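Toltumow Wrist-View Practice Pack
For school and college robotics clubs

Product code: Toltumow 43
Supplied as: download, or on memory stick for sites without open internet access
Licence: one club, up to 50 seats
Current release: April 21, 2024

The practice pack lets club members rehearse gripper approaches in simulation before they book time on the arm. It runs on ordinary classroom machines. The view is rendered from the wrist, looking out between the two fingers, and grain is added to the render so that students do not tune their code on an unrealistically clean picture.
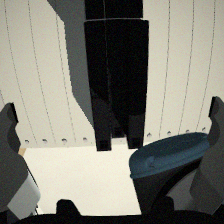 Finger opening, approach speed and grain level are set in a plain text file. Changes take effect at the next reset. Each attempt is logged with joint positions and a time stamp, and the last 100 attempts are kept unless the log is exported.

Contents
Simulator and scene files
Student workbook (Vilja Lehtinen)
Leader's notes with marking scheme (Raimo Mustonen)
Two blank scenes for club projects

Compatibility
Works with the Steslow club controller, firmware 2 or later. Programs written in the simulator can be sent to the controller without changes, but the speed limit must be set again on the controller itself. The older Mensah handset is not supported.

Competition use
Clubs entering the Plurkus student round may submit logs from this pack as practice evidence. Logs must be exported before the December closing date. Edited logs are rejected by the checker.

Known issues
Shadows may show a jagged boundary at the low quality setting. Resetting while the fingers are closing can leave the log one entry short.

Technical queries: Montri Suwannarat
Club licences and renewals: Brândușa Dumitrescu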